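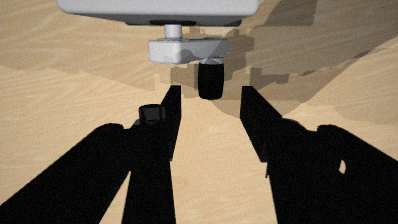

Killura Hand-Me-Down Recipes: read this before you use the files

Maintained by Nafula Mugo. Last checked Friday, January 3, 2020.

What is in here

A set of 106 recipes copied out of handwritten notebooks and loose cards that people in Killura and Treltdale lent us. Each recipe is one plain text file. There is also a spreadsheet, index.csv, with one row per recipe, and a folder called notes with our arguments in it.

The project was first described, in a leaflet I did not write, as "a record of how our grandparents ate". I don't think it is that. It is a record of what some people bothered to write down, which leans heavily towards cakes. Anyone hoping to learn what a family had for tea on a wet Tuesday will come away knowing a great deal about ginger parkin.

Files

recipes/ : the text files, named by a short number and the title as written
index.csv : title, village, rough decade, type of dish, who typed it up
notes/ : disputes, doubtful readings, things we gave up on
conversions.txt : our table for old measures, see the warning further down

How the recipes were typed up

Kwok-wai Hsiao and I typed everything between us, and then each checked the other's half. Spelling is left as found. So is punctuation, or the lack of it. Where a word could not be read we put [unclear] and left it alone. Where we disagreed about a word, both readings are given with a slash between them, and the reason is usually in notes.

We did not fill in missing steps. A good many cards list the ingredients and stop there, or say "bake as usual", and no amount of staring will tell you what usual was. I have seen other collections supply an oven temperature in these cases without saying so. If you add one to your copy, please mark it as yours.

Dates

Treat the decade column with suspicion. Only 12 of the recipes carry a date in the writer's own hand. The rest were dated by the lender, generally with great confidence and generally to the lifetime of whichever relative they liked best. One card said to be "from before the war" is written on the back of a Zestville Dairy order form with a postcode on it. We have put a question mark after any date we could not back up, so the column is mostly question marks.

Old measures

conversions.txt gives a gram or millilitre figure for each cup, gill, teacup, walnut of butter and so on. It is a guess dressed up as a table. Cups were whatever cup was nearest. In trial bakes, the same "teacupful" of flour came out at up to 90 grams apart depending on whose cupboard the cup came from. Kwok-wai thinks the table is still useful as a starting point. I think people will copy the numbers and forget the warning, but he did the work and it stays in.

Have they been tested?

We cooked 20 of them. The index marks these with a T. A T means that one of us made the dish once in a modern kitchen and wrote down what happened. It does not mean the dish was nice. The potted tongue was eaten by no one who had a choice, and two of the sponges never rose.

None of the preserving recipes should be followed as written. Several leave meat or beans in jars with far too little acid or heat to be safe. They are included as historical text. Use current advice for any bottling you plan to eat.

Claims we could not support

"Original Treltdale pudding": there are three, and they share only suet.
"Secret family recipe" (recipe 41): matches the wording on a flour bag, down to a misprint.
"Never written down before": it was lent to us on a card.

Missing things

Hardly anything from households that rented rooms without an oven. Very little from men. Nothing from the lower end of Killura, where we knocked on doors in December and were politely told to try again in spring.

Using the files

Copy and share them as you like, with the lender's village kept in. Family names have been taken out at the lenders' request, so please don't try to put them back. The index also opens in Belay if you would rather not use a spreadsheet, though it drops the question marks from the dates, so check against the original.

Corrections go in notes/corrections.txt with your initials. Say how you know.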